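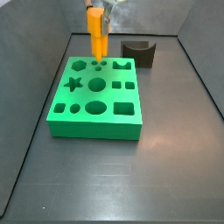
Our club project is shape sorting for the Festico student challenge and we are stuck on one shape. Arm is a little Hirose (school's, older than most of the team), gripper control is our own Python. Star, hexagon, oval, big square — all fine, nearly every run. The one that kills us is the orange piece with the prongs that has to go down into the two little round holes in the back row. It gets over the holes ok, then on the way down one prong catches the foam and the whole thing tips in the grip. Best we ever got was 3 out of 10 and that was on a good afternoon.

What we tried so far:

- slower descent (helps a tiny bit)
- squeezing harder — made it worse, piece rotates when the finger closes
- re-teaching the board corner every session
- chamfering the holes with a knife. Mentor said no, board has to stay stock

Rules say no camera above the board during a scored run, so it's all taught positions. We move the arm over, hover, then go straight down. XY looks good to me when I crouch and check from the front, but I can't really see from the side becuase of the walls.

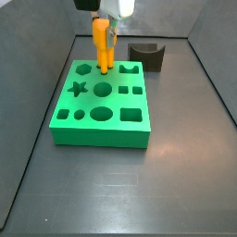 Code for the drop is dead simple, this is the whole thing:

```
move_to(hole_x, hole_y, hover_z)
wait(400)
move_down(insert_z, speed=slow)
open_gripper()
```

wait is in ms. Is this a position problem or a rotation problem? And is there some way to tell without a camera? Regionals are in September so we have some time but not loads.

— Heather Halliday

---

**plurkley_bot**

Rotation. Almost for sure.

One fat peg doesn't care if it's twisted a few degrees. Your round pieces will go in at any angle. Several thin prongs in separate holes care a lot, and the farther apart they are the more they care. So your XY can be perfect and it still jams.

Quick test, no camera needed. Put the piece in the board by hand, all the way down. Drive the arm to it with the gripper open, close slowly, watch if the piece or the board twists. If it does, your wrist angle is off by that much. Fix the wrist angle till it closes with no movement, then save THAT as your taught pose. Then lift straight up and your hover point is whatever it reads there. We teach every hole backwards like this now, pull out first then put in. Took our team one evening for the whole board.

Also, you said it rotates when you squeeze. That's the pick, not the place. If the piece is sitting crooked when you grab it, it'll be crooked at the hole, so you want the same pickup angle every time. We made an L shaped stop out of scrap so pieces always sit the same way.

Oh and tape the board down if rules let you. Ours crept over a session and we blamed the code for a week.

---

**Loltum**

had same thing. buy better gripper fingers, the stock ones are junk

---

**mrs_k_robotics**

Agree with the first reply, teach it backwards. Adding a couple things from coaching this task with my 9th graders.

Don't go straight down. Go down until the tips are just touching, stop, then do a small wiggle. We do a tiny spiral in XY plus a small twist each way, with light downward pressure, then push. Foam gives a little so it's forgiving. Something like:

```
move_down(touch_z, speed=slow)
for dx, dy, rot in wiggle_list:
 nudge(dx, dy, rot)
 press_light()
 if z_now() < touch_z - 2:
 break
move_down(insert_z, speed=slow)
open_gripper()
```

The z check is the part the kids always skip. If z hasn't dropped after the wiggle you are NOT in the hole, so don't open and don't push. Back up to hover and try again. A retry costs a few seconds, a tipped piece costs you the run (at least the way our event scored it, check yours).

touch_z you have to find by hand. Lower it a hair at a time with a strip of paper on the foam till the paper drags.

Your wait(400) is probably fine, but try it longer once, just to rule out the arm still swinging when it starts down. Cheap test. And make a log! Which prong catches, which direction it tips. Always the same side = taught angle is wrong. Random = your pickup is sloppy or something is loose in the wrist.

---

**Heather Halliday**

Ok went thru the log (we sort of had one, on the whiteboard). Same side nearly every time. So taught angle. Trying the backwards thing tomorow and then the wiggle. Asking about tape too. The black arch is next on my worry list but one thing at a time — thanks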